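Is a painting course by post worth 100 pounds a term?

Posted in Painting and Drawing, Learning at Home

I've been looking at the Gosselin oil painting course, the one where they send you a box of paints and you follow along with filmed lessons. It's 100 pounds a term and there are three terms. The website says complete beginners will finish a landscape in their first evening. I haven't painted since school and I wasn't any good then. Every review I can find is glowing, and a lot of them use the same phrases, so I don't put much weight on those. Has anyone here paid for it and kept going past the first month? I'd also like to know if the paints are any use or if they're just there to fill the box.

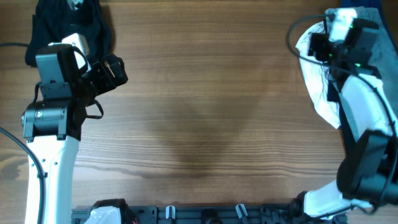
Kalik is the name printed on the tubes in my box, small ones, and the white ran out by the second lesson. You can buy more from Gosselin at their price or go to an art shop and pay less. The lessons are all right. Wouldn't do it again.

Posted by marrowfat

Dörte Rathjen

I did two terms, starting in September, and I'd be careful with the word "finish". You will have something that looks like a landscape at the end of the first evening, yes. It will be their landscape. The teacher puts a mountain on the left and you put a mountain on the left. By lesson 7 I could do a decent fir tree and a decent bit of water, and I still had no idea how to paint the view from my own window. When I wrote to ask about mixing colours for a grey day, I got a link to the lesson I had just watched.
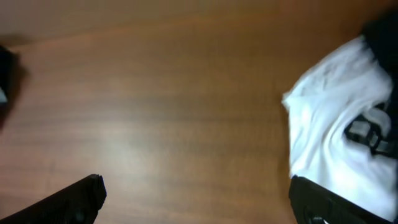 Colour is where I'd spend the money, if you want to get past copying. Most of these courses hand you a brown in a tube and tell you a tree trunk is brown. Look at an ordinary polished table top before you believe that. The wood goes from a reddish brown to a duller tan towards one side, and where the light catches the varnish it's a pale, nearly pink beige. Try getting all of that out of one tube. I learned more from an afternoon of doing exactly that, badly, on the back of an old board, than from the whole second term.

They also say 1,429 people have "graduated". I asked what you have to do to graduate and the answer was pay for the third term.

Dalva Meireles

I'm a bit less gloomy than Dörte but not by much. I took the Gosselin first term and then went to the evening class at Stostham, which ran for 11 weeks. The filmed lessons got me over being scared of the paint, and I'll give them that. You can stop and go back, and you can make a mess without anyone walking past.
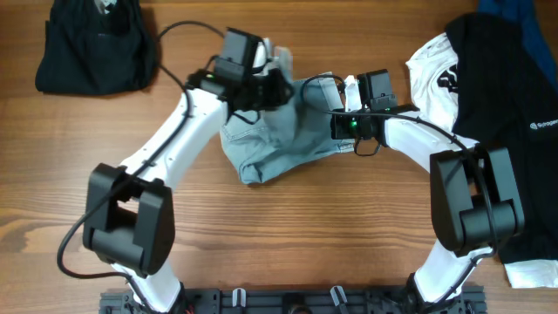
What they can't do is tell you that your sky is too dark, and mine was, every time, until the Stostham teacher pointed it out in the first half hour. I'd been blaming the brushes.

If you do sign up, take one term only and don't tick the box for all three, even with the discount. Read the part about refunds as well. Mine said unopened boxes only, and you can't try the lessons without a code that's inside the box. Rolivska do something similar and let you watch a lesson first, though I've only seen that one lesson and the chap talked a lot about happiness and very little about drying times.

Check what your library has too. Ours had an old set of television painting lessons on disc, free for three weeks, and I couldn't see much in the paid course that wasn't in those.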